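Imprimir | Enviar por e-mail | 14 comentários

Como deixo a célula das canecas pronta para trabalhar

Já me pediram três vezes que pusesse isto por escrito, e à terceira rendi-me. Trato da célula de dois braços da Vunar desde julho, a que toda a gente aqui chama Mirkau por causa do nome da pasta onde o projeto começou, e confesso que é a parte da semana de que mais gosto. A tarefa parece coisa de criança: pegar numa caneca do tabuleiro e pousá-la numa base para copos, direita, sem bater na vizinha. Quem já tentou afinar uma pinça para isso sabe quanta coisa cabe numa frase tão curta!

Começo sempre pela mesa e só depois ligo os braços. Passo um pano de microfibra no tampo, do fundo para a frente, e a seguir distribuo as bases. O Nkrumah Boateng gosta delas alinhadas com régua; eu prefiro-as um bocado tortas, com uma ou outra encostada à vizinha, porque assim as distâncias mudam de uma ronda para a outra e os pontos fracos da calibração aparecem mais cedo. Discutimos isto há meses e nenhum de nós cedeu. 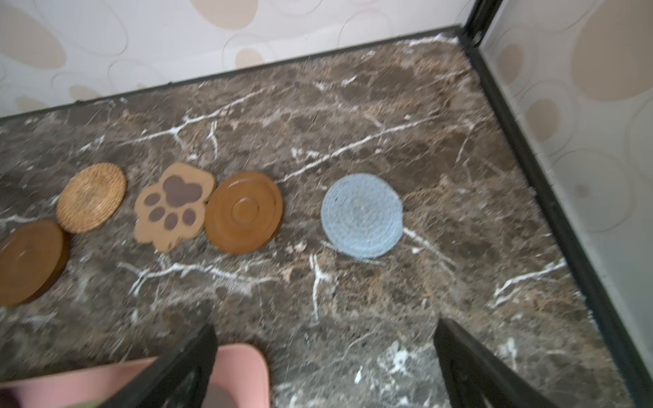
As bases vistas do punho: madeira, palha, a pata de cortiça e a azul, mais afastada.

A pata é a minha preferida e também a que dá mais trabalho. O contorno não é redondo, de modo que o centro que a visão calcula nem sempre coincide com o sítio onde a caneca assenta melhor. Resolvi isso com uma correção só para ela, guardada no ficheiro das ferramentas, e desde então é um descanso. As de madeira têm outro problema, o rebordo: se o braço desce um nada ao lado, a caneca fica apoiada na borda e inclina. Nesses casos subo a altura de largada dois milímetros e repito.

Depois das bases vêm os cabos, e aqui peço paciência a quem lê. A conduta corrugada tem de ter folga suficiente para o punho rodar até ao fim, mas sem formar uma barriga que arraste por cima das peças. Levo cada braço à mão até aos extremos, devagar, e vou olhando para as abraçadeiras. Se alguma ficou marcada ou esbranquiçada na dobra, corto e ponho nova. Um saco delas custa menos do que um café e a troca faz-se em 4 minutos – não há desculpa para adiar. Aproveito para dar um aperto nos parafusos das bases dos braços, no perfil da frente, sempre com a mesma chave dinamométrica.

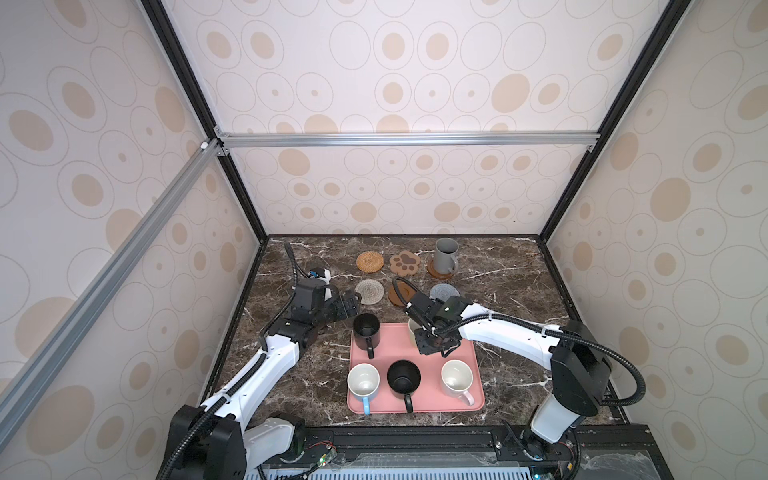 Com a parte mecânica verificada, faço o aquecimento. São 20 ciclos em vazio, a meia velocidade, com os dois braços a alternar para eu poder ouvir cada um em separado. Ouvir é a palavra certa: uma junta que começa a precisar de atenção muda de som antes de mudar de posição. Foi a Mahnaz Nikzad que me ensinou a pôr a mão no ombro do braço já parado e a comparar a temperatura de um lado com a do outro. Parece superstição, mas foi assim que apanhámos um rolamento cansado na célula antiga de Clastaton, muito antes de o diagnóstico dar sinal.

A seguir vêm as pinças. As faces interiores dos dedos têm ranhuras e as ranhuras juntam pó, gordura das mãos, fiapos do próprio pano. Escova de dentes macia, álcool isopropílico, secar bem, e não tocar mais com os dedos. Depois fecho a pinça sobre um calço de medida conhecida e leio o valor que o controlador devolve. O meu ponto de referência é 215; se vier outra coisa, refaço o zero antes de avançar. Uma vez quis poupar tempo e saltei este passo. Passei a tarde inteira a culpar a câmara, coitada, quando o erro estava na abertura dos dedos.

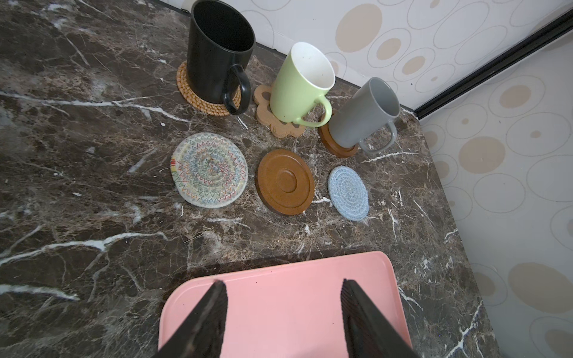 Gosto de misturar canecas altas e baixas, brilhantes e mates, porque cada acabamento pede a sua força de aperto. As asas também contam. Uma asa virada para a pinça tira espaço a um dos dedos, e é preciso decidir se o braço roda o punho ou se entra pelo outro lado. A Soudabeh Talebi escreveu uma rotina muito elegante para isto e eu limito-me a afinar-lhe as margens (ela finge que não repara). Nas canecas mates tenho usado menos força do que pensava ser necessária, e estou contentíssimo com o resultado.

Falta a câmara do punho. Limpo a lente, confirmo o aperto do suporte e levo o braço até ficar mesmo por cima de uma caneca, a olhar lá para dentro. É o meu teste preferido! O fundo tem de ficar perto do centro, e o rebordo mais desfocado não me preocupa, pois a esta distância já conto com isso. Se o fundo aparecer descaído para um lado, solto o suporte, corrijo e volto a subir e a descer. 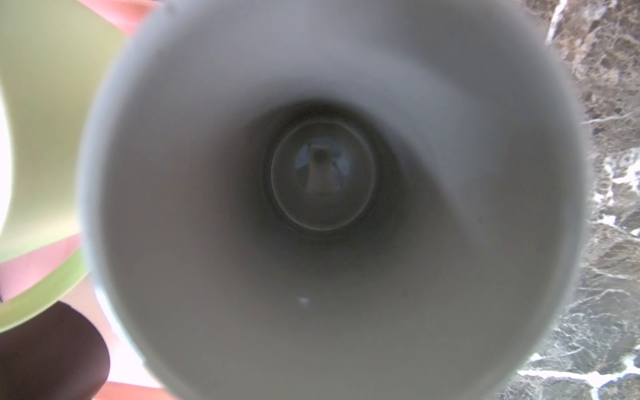

A prumo sobre a caneca branca, com o fundo a meio e a verde encostada à esquerda.

Aponto tudo num caderno de capa dura, à mão: valor das pinças, abraçadeiras trocadas, ruídos suspeitos. Vamos em cerca de 3000 ciclos desde a última revisão grande e a próxima já está combinada com o Fergal Cullinane, que vem trocar a massa das juntas e prometeu deixar-me fazer um dos braços sozinho. Se alguém da Abbasi ainda tiver as folhas de binário da versão anterior, agradeço que mas mande, as minhas têm uma página ilegível.

Partilhar (37) | 14 comentários | Imprimir | Enviar por e-mail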